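Which Robot Hand Is the Best Grabber?

Pick up a pencil. Easy, right? Your fingers knew how wide to open and how hard to squeeze, and you hardly had to think. Robots have to learn all of that, and the hand they learn with makes a huge difference!

Two Hands, One Table

At a workshop called Nestside, testers are comparing two kinds of grippers (that's the word for a robot's hand). The Nanar has wide fingers that are great with chunky things like cups. The Azimi has skinny fingers that can pinch a button or a coin.

Before a gripper goes on a robot arm, a person can hold it and do the job themselves. Cameras follow the patterned cubes on top, and a computer works out where each gripper is and which way it's tilted. It's a bit like teaching a friend to tie a shoe by doing it slowly while they watch.

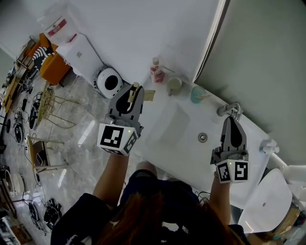
What Makes a Good Gripper?

Every gripper at Nestside gets the same 4 jobs: lift a cup, pick up a sheet of paper, move a spoon, and stack a block. Each job is done 9 times. Paper is the sneaky one, so flat that fingers slide right over it!

The scores go into a program called Pliltel, which draws a chart for each gripper. In September the Nanar won the cup job and the Azimi won the paper job.

Try It Yourself

Grab some kitchen tongs and a pair of clothespins. Try to pick up a grape, a sock, and a playing card with each one. Which was your best grabber? Now swap hands and try again!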